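Speaker notes — "What we saw at the Merkeneck open day"
Staff meeting, 18th September. Ten minutes plus questions.

Opening

Say hi, thank Seema Uniyal for swapping slots with me. Ask for hands: who has been to a robotics lab before? (Wait. Don't rush this bit.)

I went in expecting a lot of roped-off machinery and came out three hours later with a full notebook and no lunch. I loved it!

Slide 2 — Getting in

Merkeneck opens its doors once a year, in July. They had 502 visitors on the day, and I think most of them were in the hallway at the same time as me. Our group was led by Baoshan Guo, who let us interrupt as much as we liked — and we did, constantly.

Slide 3 — The simulation room

Slow down here, this was the best stop of the day.

Before the arm goes near a real kitchen, the team builds one on the computer. Zlata Panasiuk runs this side of things. She had 117 kitchens ready to load, and you could call out a change (move the mug! add a toaster!) and she'd type it in while we watched.

Her point about clutter: a bare counter teaches you very little. People leave phones and spoons lying around, so the virtual kitchens have them too.

Then the numbers. One mug task was run 3322 times, each with the objects shifted a little. The arm got a clean grasp in 1239 of them. Pause after that. Zlata was delighted with the figure, and she was even happier to talk about the misses. Handles are hard. A mug turned the wrong way can spoil everything.

Slide 4 — Questions people asked

Can it pour? They're working on it.
Does it know what a mug is? Long answer, see Haoran Xiao's handout, copies by the door.
Can we try? Yes — with the keyboard. I knocked over a virtual bottle and got a round of applause.

Slide 5 — For us

Saodah Ngui has offered to host a group from our office next July. Sign-up sheet goes round now. Bring questions, wear comfortable shoes.

Leave the last slide up during questions. 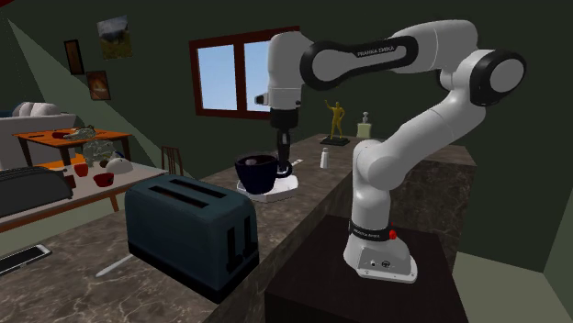

Simulated kitchen with a Franka Emika arm, gripper over the mug.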